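The baskets at Bokari

26 Jun 2020

Okay, so a few of you asked what I do all day now that "the robots came," and I keep promising to write it up, so I'm finally sitting down with a coffee to do it.

Quick background for anyone new. I work at Bokari, where we take in returned and scrapped wiring from bigger shops and sort it so it can be reused or stripped down. I started on the sorting bench, which meant eight hours of pulling knotted cables apart and tossing them into the right basket. There were 30 of us on the floor when I was hired, and most of us did at least one shift a week on that bench whether we liked it or not. (I didn't. My thumbs really didn't.)

Last August our manager, Noelia Cantero, called a meeting and said we were getting a pair of arms from a project called Kimunus, and that the bench hours would go down bit by bit. You could feel the room go quiet. Telmo Arrieta asked straight out if anyone was losing their job, and she said no, but people would be moving. I believed her about halfway.

What moving meant for me was the cell. I trained for 3 weeks with Hugo Mateos, who is very patient and types with two fingers, and now I spend most mornings running the arms through their sorting practice. You set the cables out, you guide the arms through the job, you reset, you go again. My target is 200 runs a week, and the first week I didn't come close.
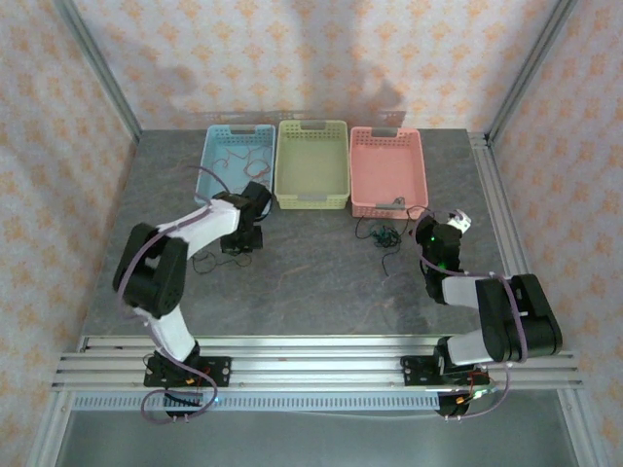
My office these days, wallpaper and all. Blue basket has the reddish-brown wires in it.

The thing I wasn't ready for is how much you have to notice. When I sorted by hand I never thought about how I picked up a wire, I just picked it up! Now I'm thinking about which side to come in from, whether one arm is about to block the other, and what happens if a thin strand hooks on the one next to it. Thin strands are the worst. I came home the first month more tired than I ever did from the bench, only it was my head and not my hands.

The pay is a little better. Not a lot. Estíbaliz Ortuño and I went in together to ask about it, because we were both doing the new work on the old rate, and it took two months and a lot of emails before it got fixed. If your workplace is doing something like this, ask about the rate early. I wish we had.

And not everybody is happy, I should say that too. Carter Kennedy liked the bench. He'd put his headphones on and get through a whole audiobook in a couple of shifts, and now he's over in receiving where he has to talk to drivers all day. He tried the cell and hated it. I miss having him across from me, and the lunch table has kind of split up now that our breaks don't line up.

There's still plenty of hand sorting, by the way. Anything heavy or greasy goes to the bench, and so does anything with a connector we haven't seen before. I still take a shift there when somebody's out, and my thumbs still complain about it.

Noelia says a second cell is coming after the summer and she wants me to train whoever runs it. I said yes before I asked about the rate, so clearly I've learned nothing. More when I know more, and yes, the post about the tomatoes is coming too.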